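Subject: Re: Open day at Pernport, what should we bring?
From: Marites Malabanan
Date: 26 Oct 2020

Stela Olteanu wrote:
> Can whoever went to the Zilto open day send notes to the list?
> Mainly I want to know what the arm can hold, and if the
> printed parts are good enough for daily use. Tumaini and I go
> in the second group and would like to bring our own things
> to try.

Hi Stela,

I went with Octavian. There were nine of us in the morning group. You sign in at the Nedelcu building, the old one with 1974 over the door, and then go down the hall to the left. Parking is at the back.

The talk was short and most of the time went to the demo. Tincuța Hodoroagă ran it and took questions while the arm was going. She said the printed parts have been in use since April and that they have replaced one finger so far. All the part files are theirs and they will share them if you write and ask.

Notes by topic, in the order we saw them:

1. Holding round things

They used a black container, open at one end, held sideways in the long fingers. There are orange clips down where the fingers meet it. The rest of the gripper is dark gray print with triangular cutouts, and aluminum extrusion is set into the plastic. A small ribbed unit sits up on a bracket over the wrist, with its own thin cable going off to the side. I asked about cable wear and Tincuța said to ask her again in a year.
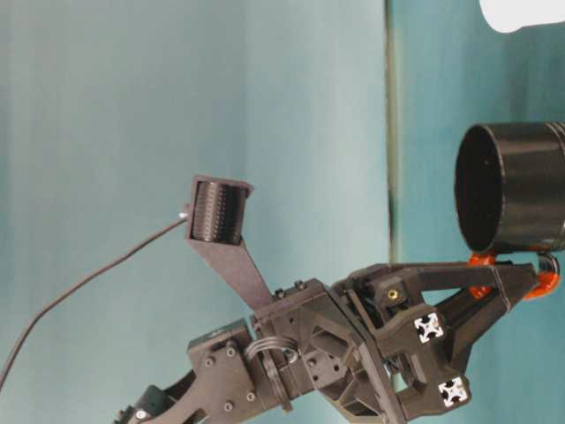
2. Software

They run it on Flesix. Octavian had more questions here than I did, so he can fill in. Setup for a new object took them nearly 56 minutes the first time, mostly spent on the grip position. After that it is saved and you pick it from a menu.

3. What to bring

Tincuța is fine with visitors bringing objects. Keep them light and dry, and nothing made of glass. Tumaini's sample jars should be OK if they are the plastic ones. Send her the outside diameter ahead of time.

4. Cost

The printed parts for one gripper came to 138 in material, not counting the motors or the extrusion. I did not get a price for the whole arm.

On daily use, I would want to see it run a full shift first. Could you ask about that when you go? Also ask if they have a spare parts list, I forgot to.

Marites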